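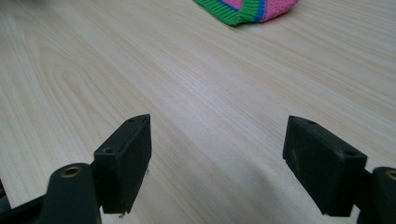
My craft table with the striped knit at the far side. Green rib, blue stripe, pink.

Dornesbridge Makers Forum > Yarn and Fabric > Blocking, Washing, Finishing

Topic: Blocking on a wood table - am I going to regret this?

plumstitch
Posts: 2,327
Hi everybody, I hope you're all keeping warm. I have a question that is half knitting and half furniture, so forgive me if it belongs over in the Home section, but you folks have always been so good to me that I thought I'd start here.

We finally got a real table for the back bedroom, which I've been calling my craft room for years even though it was mostly boxes. It's a pale wood with a lovely grain, straight lines over most of it and then some big arches toward the left that I keep running my hand over when I should be knitting. I spent two evenings just sitting at it with tea (on a coaster, I promise!).

The thing in the photo is the first piece I've brought in there. It has a bright green ribbed band, a royal blue stripe, and then a hot pink section, and the ribbed corner wants to fold under on me and won't lie like the rest of it. I've always blocked on the guest bed with towels, but the guest bed is going to my sister's in November, so I need another plan. Can I wet block on a wood table if I put enough towels down? Or am I going to ruin the first nice piece of furniture I've ever owned?

gussetgal
Oh, that pink! I'd wear it with everything and my daughter would pretend not to know me.

Please don't wet block straight on the wood, even with towels. I did exactly that on my mother's dining table with a big cotton blanket, three bath towels underneath, and I was so proud of how carefully I'd laid it all out. Next morning there was a cloudy white patch as big as a dinner plate. We got most of it out over the summer but I can still find it when the sun comes in low. Get yourself some foam mats, the kind that lock together like puzzle pieces, and put those on top of the table.

Oakandtwine
I refinish furniture and my wife knits, so this is the first thread here I've ever felt qualified to answer.

It depends on what's on the wood. If it's a good polyurethane, a damp towel for a few hours won't do a thing to it. If it's oil or wax, moisture will get in and you'll get marks. From the photo it looks somewhere between matte and satin, and that could be either one, so I can't tell you from here. Put a drop of water on the underside or some spot that won't show and leave it for 10 minutes. If it's still sitting up in a bead, you've got a decent film finish. If it has gone flat and darkened the wood, keep wet things off until you've put something tougher on.

gussetgal
My mother's table had a film finish! That's what the man told us, anyway. So I wouldn't trust the drop test with an overnight job.

Oakandtwine
Could have been lacquer or shellac. Those will go cloudy on you while poly from the same decade is fine. But you're right that overnight is a different thing from a few hours, and I should have said so.

nettie_knots
Can I put in a word for not wet blocking at all? I know that's heresy in this section. If the trouble is one corner of ribbing, I would never soak the whole piece over it. Spritz the corner, pat it flat, pin it or set something on it, and go make supper. And keep in mind that ribbing is supposed to pull in! If you stretch it out wet and pin it hard, it can lose all its spring and then you've got a floppy edge for good.

What's the yarn, plumstitch? If it's acrylic, then all the soaking in the world won't hold and you'd want steam, very gently, with the iron held well above it.

plumstitch
You're all so kind, and so fast, I only went to put the dog out.

The yarn is Monus, the washable wool one, in all three colors. I bought it at the Ghumman shop when they were clearing out the brights, and I went in for needles, so you can guess how that trip went. I've never had it bleed before but I also never put that pink next to that green before.

Nettie, I hadn't thought about doing only the corner. I did have it in my head that you soak everything, every time, because that's how I was taught.

Ribandpurl
I'm going to disagree with nettie_knots a little, in a friendly way. With superwash wool I'd soak the whole thing, because it grows when it gets wet and you want to find that out now and not after the first wash. If you only dampen one corner, that corner may relax bigger than its neighbors and then you have a new problem. Cool water, a splash of wool wash, roll it up in a towel and step on it, then lay it out flat and nudge it into shape with your hands. No pins in the rib.

I do agree about testing the pink. Wet a cotton swab, press it on the wrong side and see if it comes away colored.

nettie_knots
That's fair about superwash. I mostly knit with the sheepy stuff and forget how much the washable kind can move around. I still say leave the iron in the closet and go easy on that rib.

tablemouse
Long-time reader, I think I've posted twice. I knit at a table very much like yours and what I did was get a sheet of clear vinyl cut to size at Plundum, the hardware place out past the feed store. It cost less than two skeins of good sock yarn. It rolls up and lives behind the door, and when I want to block I roll it out, put foam mats over it, and the wood never knows. One thing though, don't leave the vinyl down all year. Some of them will stick to a finish in the heat. I peeled mine up after a hot spell and had to work at it.

Oakandtwine
Seconding that, and I'm glad somebody said it. Soft vinyl left on a finish for months can be worse than water. Roll it up when you're done.

gussetgal
Vinyl plus mats plus towels, and at that point she'll need a stepladder to reach the knitting.

plumstitch
Well, I did the drop test this afternoon on the underside, lying on the rug with a flashlight. The drop sat up round as a pea for the whole time and wiped off clean. So I'm feeling hopeful about the finish, but gussetgal, your story scared me enough that I'm getting the foam mats anyway.

I did the swab on the pink as well and there was the tiniest blush on it. Or I was imagining it. I did it again on a fresh spot and didn't see any. Would you go ahead?

Ribandpurl
I would, with cool water and a color catcher sheet in the basin, and don't let it sit and soak long. Get it out and into the towel promptly so the pink isn't lying folded up wet against the green.

nettie_knots
Same here, and do it in the morning so you can keep an eye on it through the day. Turn it over once the top feels dry. And please come back and tell us how the corner came out!

plumstitch
I will! Mats are on order, so it'll be next week before I get to it. Oakandtwine, if you're still reading, is there anything I ought to be putting on the wood in the meantime, or do I just dust it and leave it be?

Oakandtwine
Dust it and leave it be. Soft cloth, barely damp if it gets sticky, then dry it off. Skip the spray polish, it builds up and you'd only be taking it off again later.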